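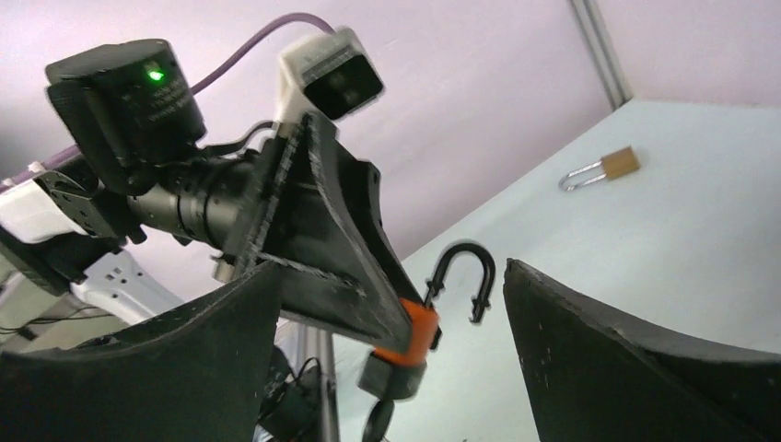

I make these zucchini fritters all summer long, and they're so easy! Grate two medium zucchini, toss with a teaspoon of salt and leave them in a colander for 5 minutes. Now squeeze - really squeeze, I use an old dish towel and wring it like laundry.

Tip the zucchini into a bowl with one egg, a chopped scallion, a handful of crumbled feta and 90 grams of flour. Stir until it just holds together (if it looks soupy, add another spoonful of flour).

Heat a thin layer of oil over medium and drop in big spoonfuls, flattening them a little. Give them three minutes a side, until deep golden. I eat mine with plain yogurt and lots of black pepper.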